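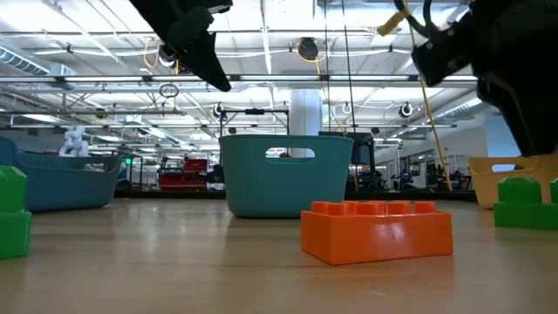 Large studded bricks on the table, with the blue, teal and yellow bins behind them.

Sistodow Toy Lending Network
Member Forum > Handling and Storage > Construction Toys

Topic: Bin colors for large brick sets

T_Tan_Collections
Posts: 400

Colleagues,

Member sites are invited to comment on the draft procedure for sorting large studded bricks before they are returned to storage. The draft applies to the preschool sizes only. Small bricks and wheeled bases will be covered separately in October.

Under the draft, bricks are sorted by color into open bins placed on a table. Each bin receives one brick color. The color of the bin itself is left to the site, provided that the same arrangement is used at every session. At Phromma Hall we have been placing orange bricks in the blue bin, green bricks in the teal bin and blue bricks in the yellow bin.

Stacked bricks are to be separated before they go into a bin. We have had sets come back from loan with pairs still pressed together, and the count sheet is then wrong by the time the set reaches the shelf.

Comments are requested within 14 days.

Teodoro Tan
Collections, Phromma Hall

BRetamal
Posts: 86

Thank you for circulating the draft. I must register an objection to the section on bin colors.

A blue bin that does not take the blue bricks will cause errors. Our borrowers include children of three and four years of age, and many of them help with the return. They look at the bin and match what they see. An adult who is new to the desk will do the same. If a site owns a blue bin, the blue bricks should go in it.

I would also ask that the procedure state where on the table the bins are to stand.

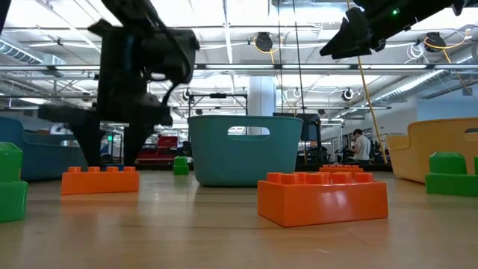
Our own practice at the Trerel branch is to keep them along the far side, so that the near part of the table remains free for separating stacks and wiping the bricks. A bin placed at the front is in the way of the hands, and bricks get knocked to the floor when someone reaches over it.

Brenda Retamal
Trerel Branch

northdesk_returns
Posts: 31

We support the draft as written on colors. Our bins were bought over several years and we do not own an orange one. A rule requiring a match would oblige us to purchase bins for a task that takes one person part of an afternoon.

Could the procedure say what is to be done with teal? One of our staff treats it as green and another treats it as blue. Both have good reasons and neither has changed their mind.

T_Tan_Collections
Posts: 401

To Ms. Retamal: your point about position is accepted and will be added. The bins will stand at the rear of the table, with the handle openings kept clear for lifting.

On color, I remain of the view that a fixed arrangement is sufficient. Our large set has 375 bricks and we have not found that the mixed colors slow the work once people have learned them.

To northdesk: teal will be treated as a color of its own. Sites should assign it in writing.

BRetamal
Posts: 87

"Once people have learned them" is the difficulty. Some of our desk staff work one session a month and would be learning the arrangement again each time.

I would accept a compromise under which every bin carries a card showing the brick color it takes. The card should be a solid patch of color with the word printed below it, so that it can be used by children who do not yet read.

gernex_rd_playgroup
Posts: 12

We are a small group on Gernex Road and sort on the floor or on whichever table is free. We tried cards last winter. They were taped to the inside and came off when the bins were washed. Cards tied through the handle hole lasted longer.

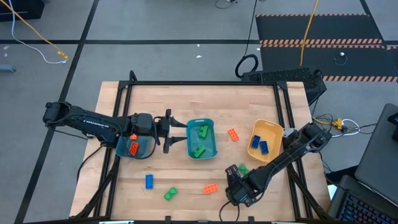
We would also suggest working through one color at a time. When two people pick up whatever is nearest, they tend to reach across each other and bricks end up in the wrong bin. With one color called out, both can work from their own side of the table and the leftovers are easy to spot. Orange first is our habit, for no particular reason.

northdesk_returns
Posts: 32

We have found the opposite. Calling one color at a time means going over the same table again for each color. With two experienced people it is quicker to divide the table in half and let each person clear their own part.

No objection to cards tied to the handle.

T_Tan_Collections
Posts: 402

The order of work will be left to each site. The draft will be amended as follows.

Bins at the rear of the table. Stacks separated before sorting. One brick color per bin. A color card tied through the handle opening wherever the bin and its bricks are of different colors. Teal assigned in writing.

Ms. Retamal, please confirm whether this meets your objection.

BRetamal
Posts: 88

It does, with one reservation. Trerel will continue to put blue bricks in the blue bin and would like the minutes to show that matching is permitted.

T_Tan_Collections
Posts: 403

Matching is permitted. The amended draft has been placed in the shared documents folder.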